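Home Robots > Setup Guides > Laundry

Section 4: Teaching the sweater fold

Okay, this is the chapter I get the most mail over, so let's go slowly. Can a machine fold your laundry yet? Towels, yes, pretty well on my Makora. Sweaters are where it gets humbling (for me and the robot both!), and you'll be showing it the job by hand many more times than you'd like. I recorded 700 folds before I trusted it with anything fuzzy.

1. Clear a bed or a big table and pull the sheet flat. A plain color that contrasts with the knit helps a lot.

2. Lay the sweater out and let it relax for a moment. Don't tug the hem square.

3. Take one hand gripper in each hand and start the recording.

4. Pick up a sleeve by the cuff. Ribbing holds its shape, so you get a firm pinch without pulling loops out of the body.
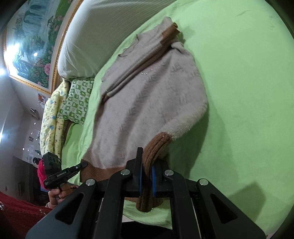 5. Bring the sleeve across the chest and let go low, close to the fabric. If you drop it from up high it'll land in a twist, and guess what the robot learns?

6. Do the other sleeve, then fold the hem up toward the collar.

7. Stop the recording and save it under the garment type. Mine live in a folder called Saltis, long story.

Note: Rhys Treloar wrote to say he gets by with 11 recordings per sweater. I needed 12, and mohair types wanted more.

Caution: Keep anything with beads or loose buttons out of the first batch. Also watch your own sleeves near the jaws!

If a fold goes wrong halfway, delete it and start over from step 2. Buttoned cardigans are in Section 5.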